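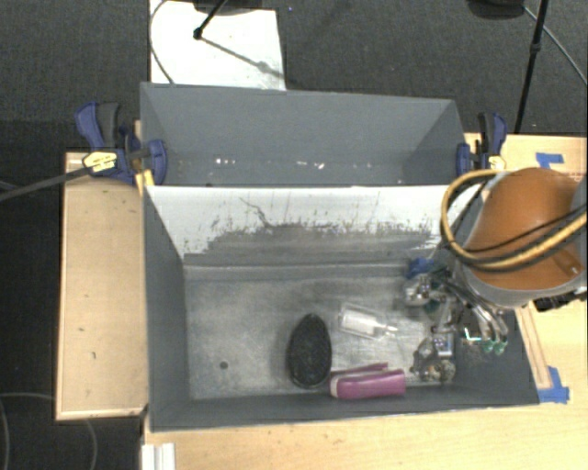
Robot arm on returns sorting, what happens to the people on the bench?

Forum: Warehouse and Fulfilment > Jobs and Working Conditions
15 replies, 1,465 views

benchfour
Posted Aug 24, 2025

I work in returns for a mail order firm, mostly small household goods. Things come back without packaging, get tipped into grey bins, and we pick them out one at a time, look them over and send them to resale, repair or scrap. There are 14 of us across two shifts.

We've been told an arm with a fingered hand is going to do the first pick from November. The supplier is Katent. Management say no job losses, and that we'll move to "inspection and exceptions". I'd like to hear from anybody who has been through this. What did your day look like before and after? Did the pay grade change?

The photo is the sort of thing it has to deal with. Stapler, a clear plastic bottle sort of thing, and something like a hairbrush head, all in one bin.

gesley_nights
We had arms put in at the Gesley site two years ago. Different make, same idea. The pick itself is the easy bit for a person and the hard bit for the machine, so you spend the first few months standing next to it sorting out whatever it gets wrong. Clear plastic was the worst for ours. It would go for the label and miss the bottle.

Nobody was let go on my shift. Four people left over the next year and weren't replaced. Make of that what you will.

tamworthian
That's how it's always done. "No job losses" means no redundancies. Ask them how many posts there will be in a year's time and get the answer in writing.

Rookhope
I'll disagree a bit. I did eleven years of bin picking and my shoulder is finished. Ours were deep bins and you leaned over the side of one all day. If an arm had come in when I was 40 I'd have been glad of it. The posts matter, yes, but so does what the post does to you.

tamworthian
Fair enough about your shoulder. A tilted stand and a shallower bin would have sorted that for a lot less money.

Rookhope
They had eleven years to buy a tilted stand and didn't.

benchfour
Our bins aren't that deep to be fair. It's the standing and the wrists with us.

Does anyone know what "exceptions" means in practice? That's the word they keep using and the team leader couldn't tell me.

plomov_pete
I can answer that one. I'm at Plomov, we have three cells. An exception is anything the arm tries and gives up on, or won't try at all. It gets flagged on a screen and someone goes over and does it by hand. One person covers all three cells. When it's quiet you inspect. When it's busy you do nothing but walk between them, and the screen decides where you go next.

The walking surprised me. I used to have a bench, with my own lamp and my own mug hook. Now I haven't got a place. Small thing, but I'd put it on the list if you're being consulted.

Yes, the grade went up, by one step. It took seven months and a grievance to get it.

marrowfat
Seven months?? Was it backdated?

plomov_pete
Half of it.

Leonie Pfeiffer
I look after the cells at Henao so I'm on the other side of this, and I'll use my own name as I do at work. A few practical points.

Ask who is allowed to stop the arm. It should be everyone on the floor, and they should be shown how before it runs a single shift. Ask who clears a dropped item and whether the arm is fully stopped while they do it. A stapler in the bottom of a bin looks harmless, and people will reach in for it out of habit.

Ask what the rate is measured on. We logged 1,819 picks on one cell in a shift last year and that figure went straight up on the noticeboard, with 187 exceptions left off it. Those 187 were handled by a person. If the noticeboard only shows the machine, the person's work disappears, and sooner or later somebody upstairs decides the job is light.

I got that changed, though it took longer than it should have.

gesley_nights
Good post. We never had the exceptions shown anywhere. It would have helped when the rota was cut to two.

tamworthian
With respect Leonie, you're paid to make the thing work. If exceptions go down every year, so does the need for people. Showing the number on a board doesn't alter that.

Leonie Pfeiffer
No, it doesn't. Ours have gone down, slowly, and there are fewer pickers than there were. Some of them trained up and work for me now, but that was only ever going to be a few places. I wouldn't tell anyone otherwise.

marrowfat
Are they training you on it before November or after? Ours got a twenty minute talk and a laminated sheet.

benchfour
"Ahead of go-live" is all it says in the letter. No dates.

Thanks all. I've written down: posts in twelve months, grade and backdating, who can stop it, exceptions on the board, training dates. And somewhere to sit — we've got stools at the benches now and nobody has said if they're staying.

plomov_pete
Ours went to the canteen. Ask about the stools.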